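Interior Finishes, Unit 4: Wood Surfaces in Small Rooms
Course handout, October
Instructor: Mathias Kälin

Bring this handout to the workshop session. You will need the table on the back page of Unit 3 for the exercise.

1. Color and undertone

Most wood used indoors falls into one of three color families: yellow, red-brown and gray-brown. The species matters less than you might think. Stain, age and daylight all shift the color, and an old pine board can end up closer to cherry than to new pine.

Undertone is the color you notice when two woods are next to each other. Always compare samples side by side, flat, in the room where they will be used. Shop lighting is usually too cool.

2. Warm tops, cool floors

A warm table over a gray-brown floor is a common pairing. The floor recedes and the top reads as the brighter surface. Pale walls help. Mottled stain, with darker patches in an orange-brown ground, makes the top look busier, so keep the floor even. 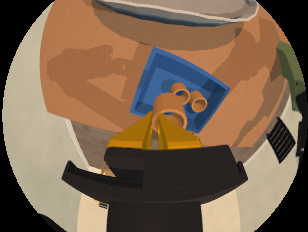
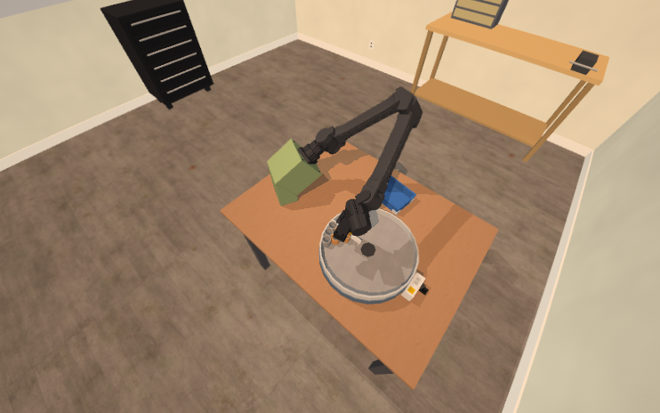 3. Sanding and stain

Sand with the grain and finish at 240 grit. Going finer closes the surface and the stain will not take evenly. Wipe off the dust with a barely damp cloth and let the wood dry.

Blotching comes from uneven absorption – softwoods are the worst for it. A thin coat of conditioner before staining reduces the problem but also gives a lighter result. Test on an offcut of the same board and write down the time you left the stain on.

Leave the first coat for 20 minutes, then wipe. The Bühler samples in the cabinet were done this way. The Arico set was left for 33 minutes and is clearly darker.

4. Exercise

Choose two samples from different color families. Note the undertone of each, first by the window and then under the ceiling lamp. Write half a page on which should be the floor and which the table top.

Hand it in to Benedikt Gasser before the next session. Reading: course reader, page 89 to the end of the chapter.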